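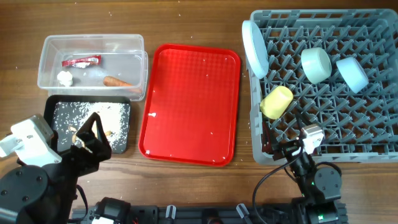

## Scaling a recipe up or down

Divide the number of servings you want by the number the recipe makes. Write that figure at the top of the card and multiply every ingredient by it. A recipe for 8 that has to feed twelve gets multiplied by 1.5, so 2 cups of flour become 3 and 3/4 teaspoon of salt becomes 1 1/8.

Eggs are the usual sticking point. If you land on half an egg, beat a whole one, weigh it, and use half the weight. Save the rest for brushing a crust.

Baking times don't scale the same way. If the depth of the batter stays the same, the time stays close to the original. A deeper pan needs longer, and you should go by a toothpick in the middle.

## Swapping one pan for another

Compare areas. For a square or rectangular pan, multiply length by width. For a round one, measure across the middle, take half of that, multiply it by itself, and multiply again by 3.14.

| Pan (inches) | Area (square inches) |
|---|---|
| 8 round | 50 |
| 8 square | 64 |
| 9 round | 64 |
| 9 square | 81 |
| 9 x 13 | 117 |

An 8-inch square and a 9-inch round hold nearly the same amount at the same depth. Going from the 9-inch round to the 9 x 13 takes a bit less than double the batter. I double it and make a few cupcakes with what's left over.

Measure the inside of the pan at the bottom. My Plosden roasting pan is sold as a 9 x 13 and flares so much at the rim that the base is an inch short each way.

## Percentages on a kitchen scale

Bread recipes are often written with the flour as 100 percent and everything else compared to it. To find the flour for a loaf of a certain weight, add up all the percentages, divide the dough weight by that total, and multiply by 100.

My everyday loaf is flour 100, water 70, salt 2 and yeast 1. That adds up to 173. For 865 grams of dough, 865 divided by 173 is 5, so:

- flour 500 g
- water 350 g
- salt 10 g
- yeast 5 g

Weigh the empty mixing bowl once and write the number on the bottom in permanent marker. Mine says 547 g. If the scale shuts itself off halfway through, you subtract that from the reading and carry on.

## Dividing a board into equal strips

No arithmetic in this one. Say the board is 7 3/8 inches wide and you want five strips. Lay a ruler across it at a slant, with the zero on one edge and the 10 on the other. Mark at 2, 4, 6 and 8. Run a line through each mark parallel to the edges.

Any number works as long as it divides evenly and is larger than the width of the board. Remember that the saw takes its own share from each cut - with a standard 1/8-inch blade, four cuts use up half an inch.

## Checking a corner for square

Measure 3 feet along one side and 4 feet along the other. If the corner is square, the distance between the two marks is 5 feet. Use 6, 8 and 10 for a deck or shed. For drawers and small boxes I use 8, 15 and 17 inches, a set I got from Valter Falcão when we were putting up his shelves. It does the same job.

For a finished frame, measure both diagonals. If they match and the opposite sides match, the frame is square. If one diagonal is long, clamp across that one and squeeze gently before the glue sets.

## Spacing shelf pins, hooks or pickets

For hooks with the same gap at the ends as in between, divide the length of the rail by the number of hooks plus one. A 36-inch rail with five hooks gets one every 6 inches.

For pickets you have to allow for their width. Add up the widths of all the pickets, subtract that from the opening, and divide what remains by the number of pickets plus one. Cut a scrap block to that size and use it as a spacer. Small errors add up over a long run, so check against the tape every fourth or fifth picket.

## Enough paint

Multiply the distance around the room by the height of the walls, then take off 20 square feet for each door and 15 for each ordinary window. Divide by the coverage printed on the can and multiply by the number of coats. Round up to the next can.

Write the total inside the closet door - pencil is fine - along with the color and the month. Ours was last done in February and took about three cans.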